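Inicio > Sala de prensa > Celebraciones

Ellden abre las reservas de sus talleres florales para despedidas y fiestas privadas

El estudio de flores Ellden amplía su oferta de eventos con un taller de centros de mesa y ramos pequeños que se imparte en casas de alquiler, fincas y alojamientos rurales. El servicio, que hasta ahora solo se ofrecía en el local de la firma, puede contratarse desde noviembre para despedidas de soltera, cumpleaños y comidas familiares de entre siete y 18 personas.

La sesión dura una tarde. Ellden lleva al alojamiento la flor, el verde, las tijeras y los recipientes, monta los puestos antes de que lleguen las invitadas y retira los restos de tallo al terminar. El grupo solo tiene que disponer de una mesa grande y de un punto de agua cercano.

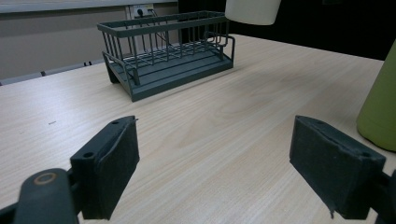
Los recipientes se eligen al hacer la reserva. El catálogo incluye jarrones bajos, cuencos de cerámica y cestas, y el grupo puede aportar también piezas propias. Un escurreplatos de varillas metálicas sobre bandeja, en gris oscuro, sirve igual que una cesta - los tallos se sujetan entre las varillas y la base recoge el agua que gotea. En esos casos Ellden adapta la cantidad de flor al tamaño de la pieza, sin coste adicional.

La empresa ofrece dos modalidades. La básica cuesta 300 euros por grupo e incluye un centro compartido y un ramo de mano para cada asistente. La completa cuesta 600 euros y añade la decoración floral de la mesa para la cena, una corona para la novia o la homenajeada y flor suelta para las habitaciones. El desplazamiento está incluido en ambos precios dentro de la comarca.

Para la modalidad completa, Ellden trabaja con dos colaboradores. Vedetti se encarga de la mantelería y la vajilla, y Vuorinen sirve un menú frío que puede dejarse preparado antes del taller. Los dos servicios se contratan aparte y figuran en el mismo presupuesto.

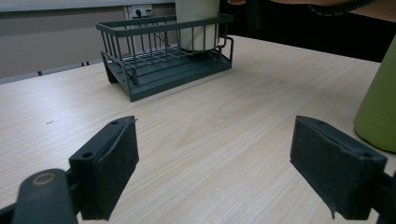

Mesa de tono claro con veta recta.

La flor es de temporada. En otoño predominan el crisantemo, la dalia tardía y el eucalipto; en primavera, el ranúnculo y la anémona. Ellden no garantiza variedades concretas, aunque sí una gama de color acordada con el grupo.

Las reservas se hacen a través de la plataforma Cever, con una señal que se descuenta del precio final. Los cambios en el número de asistentes se admiten hasta siete días antes de la celebración. Pasado ese plazo, la flor ya está encargada y se factura el grupo completo.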